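纺织品护理与收纳 课程讲义
第三单元 针织衣物的展平、折叠与存放

授课教师：Jennylyn Baluyot
实训指导：Grímur Lykkegaard
使用范围：Woltska 校区家政与纺织护理专业一年级

一、本单元的学习目标

学完本单元后，学员应能说明针织物与机织物在折叠时的不同表现，能够独立完成一件针织上衣的展平与基本折叠，并能根据衣物的厚度和存放条件选择合适的折法。本单元计六学时，其中讲授两学时，实训四学时。课前请阅读教材中“纱线与组织”一节，特别是有关线圈结构的部分。

二、针织物的基本性质

针织物由线圈相互串套而成。线圈受到拉伸时会变形，外力撤去后大部分可以恢复，但恢复的程度取决于纤维种类、密度以及受力时间。机织物由经纬两组纱线交织，沿经向或纬向拉伸时变化较小，折痕容易定位，也容易保持。针织物则相反：拿起一角，整件衣物会顺着重力下垂，原先对齐的边缘随即错开。

与折叠有关的性质主要有下列几项。

延伸性。横向延伸一般大于纵向延伸。提拉衣物时应尽量使两手受力一致，避免一侧被拉长。

卷边性。平针组织的自由边容易卷曲。罗纹组织较为稳定，常用于下摆、袖口和领口，可作为对齐的参照。

悬垂性。衣物离开台面后，中部会下沉并形成褶皱。跨度越大，下沉越明显。

摩擦。针织物表面较粗，层与层之间不易滑动。上层放歪之后，不宜推移，应重新提起再放下。

三、工作台的要求

台面应平整、清洁，面积以能够完全摊开一件成人上衣为准。木质台面使用前须用手掌沿木纹检查一遍，如有毛刺，应先行处理或铺垫布。台面上与操作无关的物品一律移开。照明以顶部均匀光源为宜。光线过强时，浅色台面容易产生反光，影响对细小褶皱的判断，此时可调整站立的位置。

实训室的工作台由 Derden 供应，台面高度统一。身高与台面不相适应的学员，可向实训指导申请脚踏板。

四、展平

展平是折叠的前提。展平不充分，后续每折一次，误差都会叠加。操作顺序如下。

1. 将衣物正面朝下置于台面中央，下摆朝向操作者。

2. 先整理下摆。下摆的罗纹较厚，形状稳定，将其放直后，可以作为整件衣物的基准线。

3. 在衣身左右两侧各取一点，同时轻轻提起上层，使其离开下层少许，再缓慢放下。提起时织物在两个夹持点之间会形成一道隆起，其余部分自然下垂，属正常现象。

4. 用手掌由中线向两侧抚平。不得用指尖拖拽，以免勾出线圈。

5. 整理袖子与领口，检查下层有无夹入的褶皱。

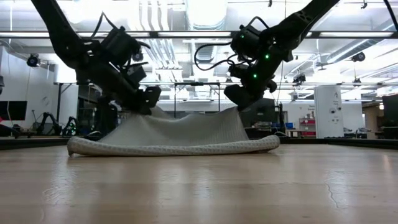
图3-1 浅灰色针织衣物上层被提起，带罗纹纹理的卷厚下摆平置于台面

请结合图3-1理解第2步与第3步的关系。下摆留在台面上，几乎横贯织物的整个宽度，左端略向上翘；两个夹持点之间的织物则隆起成脊，并带有轻缓的皱纹。两个夹持点并不在同一高度，右侧的位置较低。学员在自己练习时，应观察夹持点高低变化对隆起方向的影响，并记入实训记录。

Annag Buchanan 在本专业早期讲稿中提出“先定边，后理面”的做法，本单元沿用。所谓定边，即先确定一条可靠的直边；所谓理面，即以该边为准，处理其余部分。对没有罗纹下摆的衣物，可改以肩线为基准。

五、从团状到展开

实际工作中，衣物送到台面时往往不是平整的。从洗衣筐或烘干机中取出的针织衣物多为团状，层次不清，边缘藏在内部。初学者常见的错误，是抓住最外面的一处用力抖开。针织物经此处理，局部线圈容易被拉长，领口尤甚。

正确的做法是先将衣物整团放在台面上，在不提离台面的情况下逐步松开外层，寻找可以辨认的部位。辨认的先后为下摆、袖口、领口。找到其中一处后，沿其边缘向两侧移动双手，直至能够确定衣物的朝向，再转入第四节所述的展平步骤。
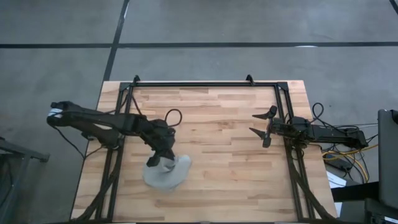

图3-2 浅灰色织物团皱于拼接木纹台面之上

图3-2所示的状态可作为练习的起点。学员应先回答两个问题：从外观上能否判断哪一部分是边缘；如果不能，应从何处着手松开。讨论时不要求答案一致，但须说明理由。

六、基本折叠法

衣物展平之后，按下列步骤折叠。

1. 以领口外侧为参照，将一侧衣身连同袖子向中间折入，袖子沿折边向下摆方向回折。

2. 另一侧照此处理，使两侧折边相互平行。

3. 将下摆向领口方向折起。薄型衣物折三次，厚型衣物折两次。

4. 翻面，检查正面是否平整，四角是否齐整。

每完成一次折叠，应以手掌轻压折边，排出层间空气。厚型针织物不宜重压，否则会在绒面上留下压痕。

七、存放

针织衣物原则上平放，不宜长期悬挂。叠放时厚重者在下，轻薄者在上，一摞的高度以不超过35厘米为宜。入柜前应确认衣物已完全干燥。羊毛及其混纺制品应与其他纤维分开存放，并定期取出检查。折痕位置每隔一段时间应作调整，避免同一处长期受压。

八、实训安排与考核

每名学员完成五件针织上衣的展平与折叠，其中至少一件从团状开始。考核由 Sille Norðdahl 与实训指导共同评定，内容包括基准边的选择、提拉时的受力控制、折边的平行程度以及成品的整齐程度。速度不列入本单元考核。

实训记录应写明衣物的组织类型、所选的基准边、重新展平的次数及其原因。记录表于四月底前交至教研室，由 Birthe Vídalín 统一登记。

九、思考题

1. 罗纹下摆为何适合作为展平的基准？在哪些情况下不适用？

2. 提起衣物上层时，两个夹持点之间的距离过大或过小，各会产生什么结果？

3. 同一件厚型针织衫，分别折两次和三次，对存放空间与折痕有何影响？

4. 试比较针织上衣与棉质衬衫在团状展开时的不同处理方法。

参考资料

Baldursdóttir《针织物护理基础》，第二章、第五章。
Festitz 实训手册，“台面作业”部分。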